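Drying Shrinkage in Lime Plaster Test Panels: Effect of Sand Grading
Materials and Finishes, Term Project Report
Group members: Estrella Olvera, Dougal Geddes, Kenna Aitken

1. Background

Lime plaster shrinks as the mixing water leaves it. If the shrinkage is restrained by the wall behind, fine cracks open at the surface. The usual remedy is to adjust the sand. A well-graded sand, with grains of many sizes, packs tightly and leaves less space to be filled by lime putty. A single-size sand leaves more voids and needs more putty, which raises the shrinkage.

The project compared two sands from the Nisbet pit, one graded and one single-size, at the same binder ratio. The work was done in the Wevanberg teaching building during August.

2. Panel preparation

Each panel was a square of wood lath fixed to a softwood frame. The lath was wetted the evening before plastering. Four panels were made, two with each sand. The putty was weighed, then knocked up with the sand until no white streaks remained. Each batch used 2000 g of sand.

The base coat was pressed through the lath to form keys and scratched after it had stiffened. The second coat was floated flat with a wood float and left without a finish coat, as a polished surface would have hidden the finest cracks. 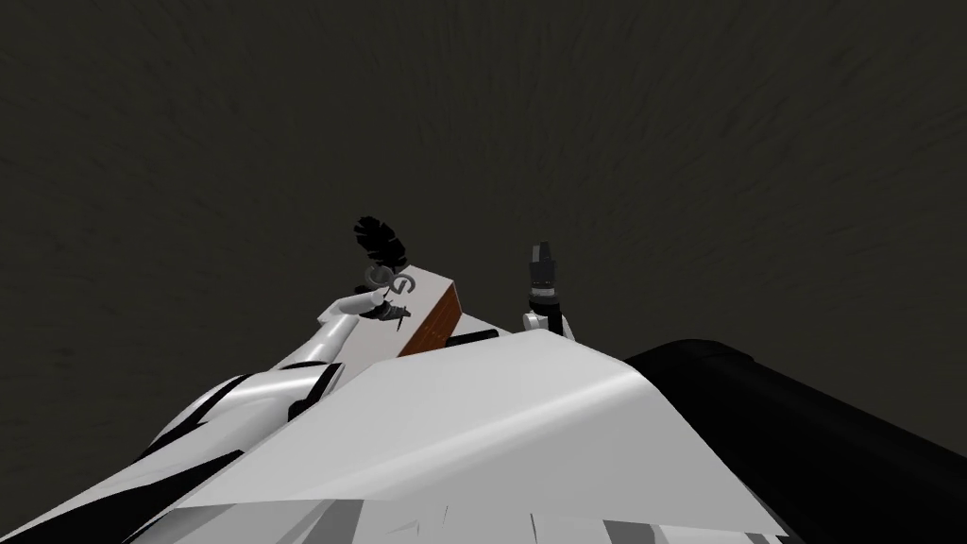
Ishbel MacAulay commented on the draft that a wood float closes the surface more on a rich mix than on a lean one, and that float pressure should have been treated as a variable. We accept this. Pressure was not measured, but the same person floated all of the panels.

3. Crack measurement

Cracks were traced onto clear film with a fine pen. The film was then laid over graph paper and each line was measured with a map wheel. Hairlines that could be seen only under a hand lens were left out. Total crack length per panel was used as the main result. Width was checked with a printed gauge card at 10 points on each panel, chosen before plastering so that the choice could not follow the cracks. 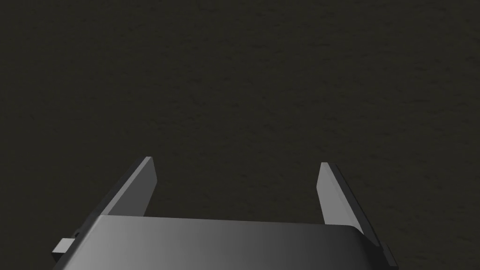 4. Results

The worst panel, made with single-size sand, had a total crack length of 831 mm. Its pair had less, but the pattern was similar: long cracks running with the laths, joined by short cross cracks. The graded sand panels had short, separate cracks near the corners only. None of these crossed a full lath.

The second coat on one graded panel was thinner at the left side by an oversight in setting the screed. No extra cracking was recorded there. We have kept the panel in the results.

5. Sources of error

The sample is small and the room was not climate controlled. The windows on the south side were opened in the afternoons, and the panels nearest to them may have lost water faster. Panel positions were not rotated. Water content was judged by feel with the trowel, following workshop practice.
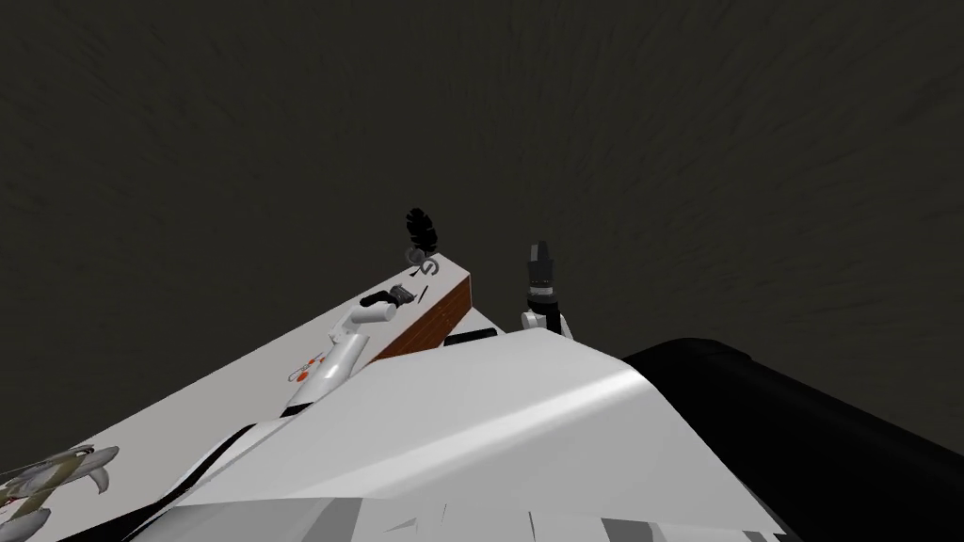 Nermina Obradović asked whether the single-size sand had been washed, given that clay fines alone can cause cracking of this type. Both sands were used as delivered. A jar settling test on the leftover material showed a thin silt layer in each, too close in depth to separate by eye.

6. Further work

The comparison should be repeated with washed sand, a fixed water content and a screen between the panels and the windows. A third mix with chopped hair in the base coat would also be useful. The film tracings are stored with the leftover sand in the materials room.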